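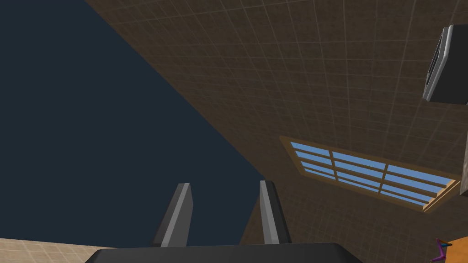 Volume 2, page 100

Most gripper comparisons I read come down to one number: how often the thing got picked up. I think we should stop ranking grippers that way, at least in simulation.

We spent March running the Fellero and Rolasix fingers through the same simulated kitchen, 200 trials each, with the Vuvau controller left on its default settings. The scores were close enough that a buyer could flip a coin. The wrist views told me more. Two slim fingers that lean toward each other leave a gap you can see through, and for placing small things I would trade a few successful grasps for that gap. 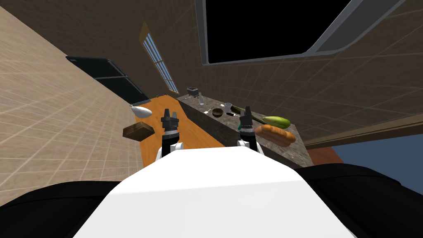

Object choice matters as well. A zucchini and a bread roll are both long and rounded, yet a real roll crushes and a real zucchini rolls away. A simulator that treats them as two rigid shapes will flatter any gripper that squeezes hard. Running 2,000 more trials does not fix that – it only makes the wrong answer look steadier.

I would like vendors to publish the view from the wrist next to the score, along with the force limit they used. Javier already lists its force limits, in a table at the back of the manual. Move it to the front, and let the rest of us argue over the pictures.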